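Ticket 313: Wi-Fi drops every afternoon, wired connection fine
Opened by: Awuor Kinyua
Assigned to: Leandro Domínguez
Priority: Normal
Status: Open, waiting on vendor

Opened Nov 19, 2018

Problem as reported
The wireless on our side of the building goes out for a few minutes at a time, nearly always after lunch. Laptops say they are connected but nothing loads. Anything plugged into the wall keeps working. Clirno support told me by phone that it was "probably the devices." I don't buy that, given that the devices are three different makes and all quit together.

Already tried before opening this ticket:
- Restarted the access point (Gilau, the ceiling model)
- Forgot and rejoined the network on two laptops
- Moved one laptop into the hallway, same result

Reply, Leandro Domínguez
Thanks. Please don't restart the access point again until I've pulled the log, as a restart wipes it. Can you tell me whether the drop hits people near the windows and people near the door at the same moment? Clirno will want to blame the glass. They blamed the glass in June as well, on a ticket that ended up being a bad cable.

Reply, Awuor Kinyua
Same moment, as far as I can tell. I was on the window side and Atieno Kombo was by the door, and we both lost it.
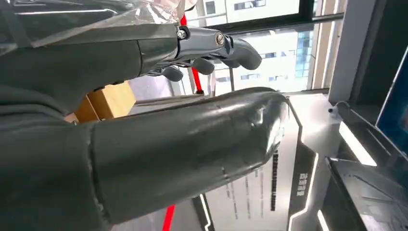

Attachment 1: window side, hand pointing toward the window

Reply, Leandro Domínguez
Good, that's useful. If both ends of the room go at once I doubt it's signal strength. The log shows the access point losing its address and asking for a new one, over and over, for around 5 minutes. Then it gets one and carries on as though nothing had happened.

I asked Clirno about that. Their answer, pasted in full: "Please update the firmware and confirm the issue is resolved." No mention of what the update changes. I read the release notes and there is one line about time zones. I'll install it so they can't hold it against us, but I don't expect much.

Update, Leandro Domínguez
Firmware installed. Dropped again the next afternoon. Sent the log to Clirno with the relevant lines marked. They came back asking if the firmware was up to date.

Reply, Rosalie Danzer
Jumping in from the second floor. We have the same access point and no drops, but ours is on the old switch. Yours was moved to the Mbwambo switch when the closet got redone. Is something on that switch handing out addresses that shouldn't be?

Reply, Leandro Domínguez
Possible. There should be a single address server on that network, with a pool of 50. I ran a capture and got answers from 2. One is ours. The other has a hardware address I can't match to anything in the inventory, and I don't put much faith in the inventory to begin with.

Next steps
1. Awuor to note the time of each drop, to the minute if possible, and which side of the room she was on.

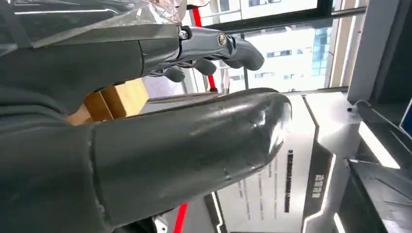

2. Leandro to unplug the ports on the Mbwambo switch one at a time, after hours, and watch for the second server to go quiet.

3. Ute Stöcker to check whether the Unport box in the closet was ever reset to factory settings. It ships with its own address server turned on — the manual mentions this once, near the back.

4. Clirno case stays open. Please don't let them close it on the strength of the firmware update.

Reply, Ute Stöcker
The Unport box was reset when the closet was redone. I have no record of anyone turning the address server off afterward. I can't get into the admin page with the password on the label, so I've asked for the right one. That would explain the second server but I'm not convinced it explains the afternoons.

Reply, Leandro Domínguez
Agreed on the afternoons. Leases on our server renew after lunch, so the timing could be that simple, but I'd want to see it in a capture first. Leaving this open until we've had a full week without a drop.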